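The Red Jacket Problem

How I finally learned to fold the one thing in my closet that wouldn't stay folded

I have owned a red zip-up jacket for most of my adult life. It hasn't always been the same one, but there has always been one, and it has always lived on the back of a chair. My sweaters are in a drawer. My T-shirts stand up in neat little rows like file folders (I went through that phase and never came out of it). But the jacket? The jacket goes on the chair, then it slides off the chair, and then I step on it on my way to make coffee.

So when my friend Solène Vasseur told me she'd been teaching a Saturday-morning-type class on folding outerwear up in Billthorpe, I laughed at her, and then I asked if there was still room. There was. I packed a bag of my worst offenders and drove up in July, the least sensible month of the year to be thinking about jackets!

Solène's first rule is that you have to lay the thing out flat before you do anything else. All the way out, front side up, sleeves wherever they want to go. She's very firm on this. Most of us start folding in midair, she says, and a jacket in midair has about six opinions.

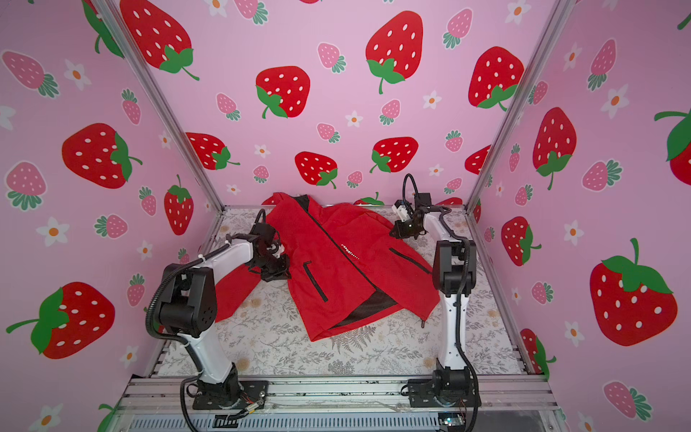
The next thing she had us do was deal with the zipper, and I had no idea how much I'd been getting wrong. I always zipped everything up to the chin before folding, thinking that was the tidy way. Solène would rather you stop partway. A fully closed zipper is a stiff rod right down the middle of your bundle, and it fights you on every fold. Leave it partly open and the two fronts can slide over each other a little. Pockets, on the other hand, get closed, every one of them, after you've fished out the receipts. I found a parking stub from Riltport and half a cough drop, and I'm not going to tell you how old either one was.

Then you smooth. I thought I knew how to smooth! You don't pat, and you don't iron with your palm like you're petting a large dog. You start near the center and push out toward the sides, light and slow, and you pay attention to what's going on underneath. A sporty jacket has a lining, and the lining is usually where your lumps are coming from. The outside looks fine, you fold it, and you get a mystery bulge right where the back should be flat. Olumide Eze, who was at the next table with a pile of his kids' school jackets, kept lifting his by the shoulders, giving it one shake, and putting it down again. I copied him after a while and it was the best thing I learned all morning from anybody who wasn't the teacher.

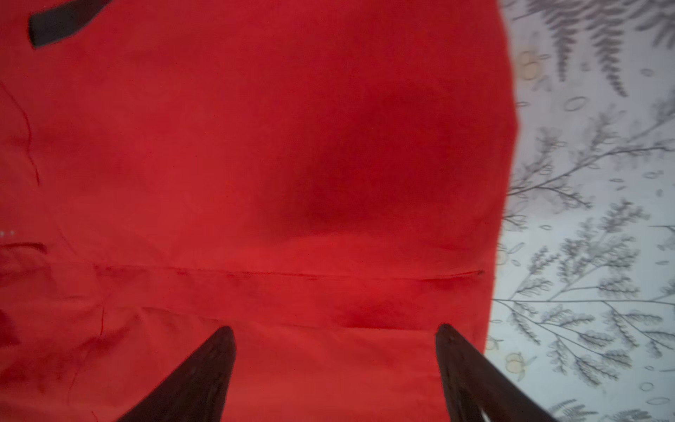 Seams are your friends here, by the way. I'd never looked at the seams on my jacket for longer than it took to find the care label. But a seam is a straight line somebody already drew for you, and if you fold along it or parallel to it, the fabric pretty much goes where you'd like. Fold against it and you'll be tugging at a corner until lunch. Damilola Lawal, who runs the alterations counter at Aryee and was there to help out, showed me how to run a thumbnail beside the stitching before turning the cloth over. It takes 2 seconds. I've started doing it with pillowcases.

We stopped for lemonade at that point and had a long argument over whether collars should be up or down. Damilola says up, always, or you crush it and it never stands right again. Musa Oyewole says down, or the stack gets too tall for the shelf. I say a stand-up collar is going to do what it wants, and I leave it alone.

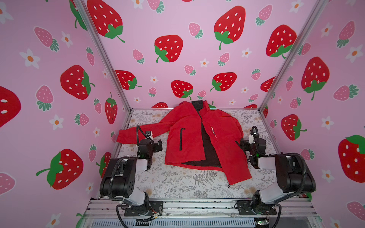 Sleeves come next, and sleeves are where I'd been losing the battle for thirty years. My old method was to cross them over the front like a mummy. It looks so neat for a moment, and then you pick the thing up and both arms fall out and hang there. Solène brings one sleeve straight across the body, then turns the forearm part down so it runs along the side toward the hem. Then the other one does the same on top. Check the cuffs as you go, because a cuff that's tucked under itself makes a hard little knot you'll feel through every layer.

After that it's just the hem up to the middle, the middle up to the collar, and a good press with both hands to let the air out. I said "just." My first try looked like a meatloaf. My second slid apart when I breathed on it. Slick fabric does that, and Solène's fix is to slow down and make the bundle a bit wider than you think it should be, so there's more cloth holding on to more cloth. By the fifth or sixth go I had something I could carry across the room under one arm.
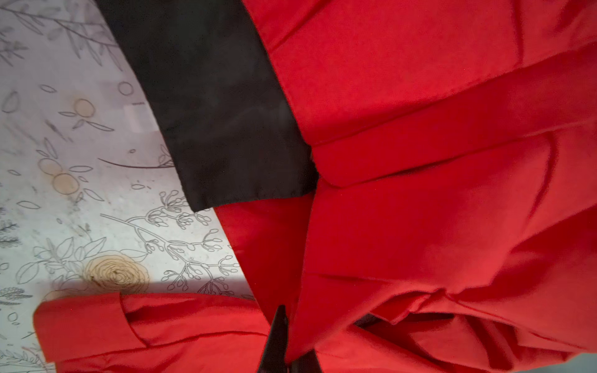 Red over black: the floral cloth underneath shows up every stray fold.My jacket now lives on the second shelf of the hall closet, between the beach towels and a Baven storage bin I bought years ago and never put anything in. It cost me 160 dollars back when I bought it, so it probably deserved a shelf all along. I've taken it down and refolded it maybe 30 times since the class, mostly while I'm on the phone with my aunt Leonilde Ramalho, who thinks the whole thing is ridiculous and hangs everything she owns, socks included.

The chair, meanwhile, has a gray cardigan on it. I'm getting to that one next.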